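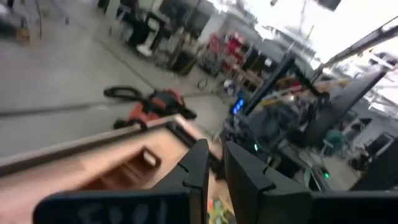
Er habe das Schlafprotokoll schon zweimal angefangen und nach wenigen Tagen wieder liegen lassen, weil abends einfach zu viel auszufüllen sei, schreibt Þröstur Þrastardóttir in den Kommentaren zum letzten Beitrag. Er fragt, ob es auch eine kurze Fassung gibt, die man im Schichtdienst durchhält. Die gibt es. Sie braucht morgens wenige Minuten und abends eine einzige Zeile.

Was Sie brauchen

Ein Heft und einen Stift. Ich benutze das Schlafheft von Josero mit 98 Seiten, eine Seite pro Tag, aber ein kariertes Schulheft reicht völlig. Wer lieber tippt, kann eine Tabelle anlegen. Apps wie Sesatura schreiben vieles automatisch mit, für diese Anleitung sollten Sie die Werte trotzdem von Hand eintragen. Das Handy bleibt dabei möglichst außerhalb des Schlafzimmers.

Schritt 1: Die Spalten anlegen

Ziehen Sie fünf Spalten: ins Bett gegangen, vermutlich eingeschlafen, nachts wach (in Minuten), endgültig aufgewacht, Erholung von 1 bis 5. Darunter bleibt eine Zeile frei für den Abend. Mehr Spalten machen das Protokoll nicht genauer. Bei Wechselschicht kommt oben neben das Datum noch ein Buchstabe für die Schicht, also F, S oder N. Freie Tage bekommen einen Strich.

Schritt 2: Morgens eintragen

Füllen Sie die fünf Spalten nach dem Aufstehen aus, am besten vor dem Frühstück. Schätzen Sie. Nachts auf die Uhr zu sehen ist nicht nötig und hält viele Leute erst recht wach. Wenn Sie sich nicht erinnern, ob Sie zehn oder zwanzig Minuten wach lagen, schreiben Sie 15 und gehen weiter.

Nach einer Nachtschicht gilt dasselbe, nur eben am Nachmittag. Das Datum richtet sich nach dem Tag, an dem Sie aufwachen. Legen Sie das am Anfang fest und bleiben Sie dabei, sonst verrutscht später die Auswertung.

Schritt 3: Die Abendzeile

Abends notieren Sie drei Dinge: letzter Kaffee oder Tee (Uhrzeit), Bewegung (ja oder nein) und ein Stichwort zum Tag. Beispiele aus meinem eigenen Heft: "Streit wegen Dienstplan", "lange im Garten", "nichts Besonderes". Ganze Sätze sind erlaubt, aber nicht verlangt. Haben Sie die Zeile vergessen, lassen Sie sie leer und tragen Sie nichts nach.
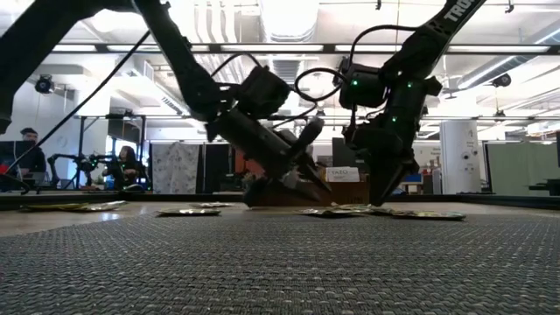

Schritt 4: Nach zwei Wochen auswerten

Rechnen Sie für jeden Tag die Schlafdauer aus: Zeit vom Einschlafen bis zum Aufwachen, minus Wachzeit. Ein Beispiel: Eingeschlafen um 0:30 Uhr, aufgewacht um 5:30 Uhr, 20 Minuten wach gelegen - das ergibt 280 Minuten. Für die 14 Tage zählen Sie alles zusammen und teilen durch 14. In meinem ersten Durchgang kamen insgesamt 3.918 Minuten heraus, also knapp 280 am Tag. Ich hätte vorher auf deutlich mehr getippt.

Danach markieren Sie die Tage mit Erholung 1 oder 2 und lesen nur deren Abendzeilen hintereinander. Steht dort öfter dasselbe, ist das ein Ansatzpunkt. Ändern Sie dann eine Sache, zum Beispiel die Uhrzeit des letzten Kaffees, und führen Sie das Protokoll zwei Wochen weiter. Bei Wechselschicht vergleichen Sie Früh mit Früh und Nacht mit Nacht.

Wann Sie damit zum Arzt gehen sollten

Wer über Wochen schlecht schläft, tagsüber einnickt oder am Steuer müde wird, sollte das ärztlich abklären lassen. Nehmen Sie das Heft mit - es erspart in der Sprechstunde viel Nachfragen. Gleiches gilt, wenn Ihnen jemand sagt, dass Sie im Schlaf Atempausen haben.

Die Vorlage mit den fünf Spalten liegt als Druckversion im Downloadbereich. Stand der Anleitung: 30. März 2023.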